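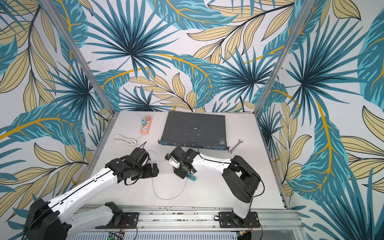

Progress report 3: Automated cable handling, Illberg service depot
Prepared by: Anwara Mridha, Barua
Submitted to: Dasov, 2018-11-13

1. Status
The two-arm bench cell is running on the day shift. In this period 138 jobs were assigned to it, of which 70 closed with no help from a technician. The remainder were completed by hand and logged with a fault code. The main fault is loss of cable orientation when a connector is passed between grippers.

2. Work in the period
The Zosier control software was updated to hold one arm steady while the other approaches. Cable and handset tasks are now run with network gear left on the bench, as technicians seldom clear it between jobs.
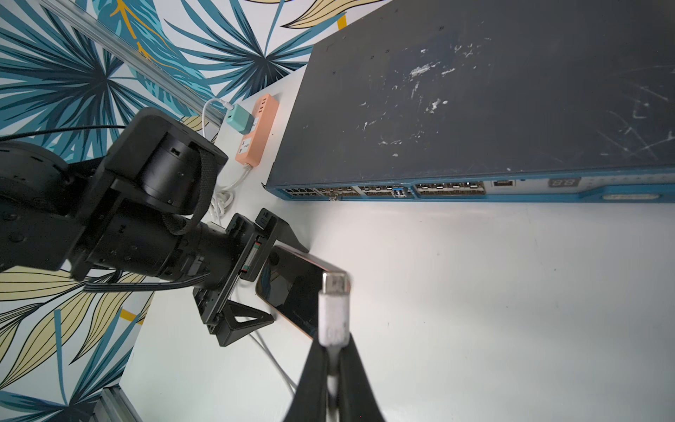 Figure 2. USB cable held in the gripper, phone held at the opposite arm.

3. Effect on staff
Bench technicians have moved from repeated plugging and unplugging to exception handling and fault coding. No positions have been cut. Two technicians have asked for written rules on who may restart the cell after a stop; a draft is with the shift supervisors.
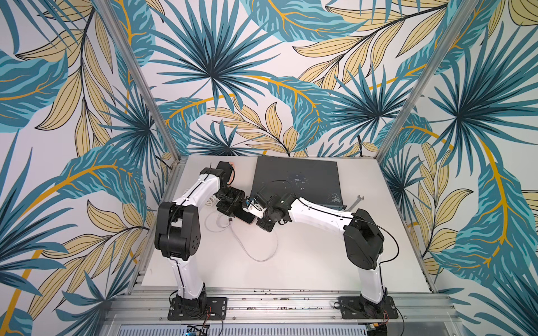

Bench discipline remains the largest open item for the depot. Technicians and arms share the same surface, and hand tools are not yet covered by the layout standard. A wrench lying beside the equipment, with both grippers working near the centre of the table, is a typical case. The revised standard will assign tools a marked position outside the reach of either arm.

4. Budget and next steps
Unspent funds stand at $2473, committed to spare gripper fingers. Operator training finishes in December.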